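Fekside (software)

Fekside is a motion planning and task sequencing package for small robot arms doing lab bench work. Written mostly by Frida Bach and Cường Tạ. Grew out of an older planner, Hatuver, and still reads Hatuver config files (with warnings).

Overview

Three parts: a planner, a perception node, a sequencer. Planner takes a goal pose and the current joint state, gives back a timed path. Perception node finds racks, lids and tips from a fixed camera. Sequencer holds the task script and decides what to retry.

Planning

Sampling based, with a cap of 3000 samples per query. If the cap is hit the query fails and the sequencer picks another approach angle. Cables are modeled as a padded volume alongside the arm, crude but it works. Short moves near the table skip sampling and use straight-line interpolation at reduced speed.

Perception

Racks are fitted as a hole grid, then each hole is marked full or empty. Clear lids are the known weak spot, edges vanish on glossy surfaces. Elis Dafis added a polarised-light mode, see Vernonero plugin. Reflections off varnished wood still give false edges somtimes.

Known issues

Issue 1773: gripper stops high over a lid when the lid leans on a rack. Open. Release 28 changed the default clearance, did not fix it.
Tip pick order is by row, cannot be set per rack yet.
Simulator and real arm disagree on wrist limits, use the real arm's file.

See also

Hatuver, Vernonero, grasp planning, hand-eye calibration

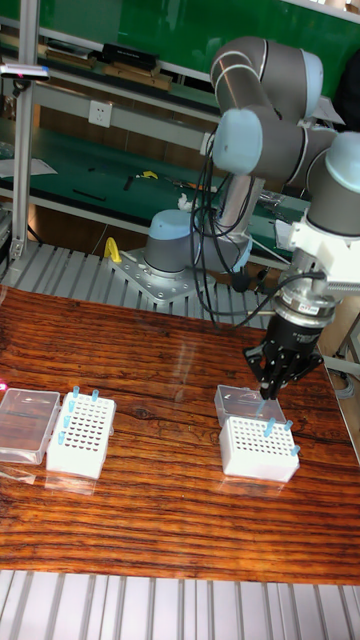

Hassanpour Robotics Club, Software Team
Arm with two-finger gripper over a clear lid, tip racks on the table. Page maintianed by Nest Trevor.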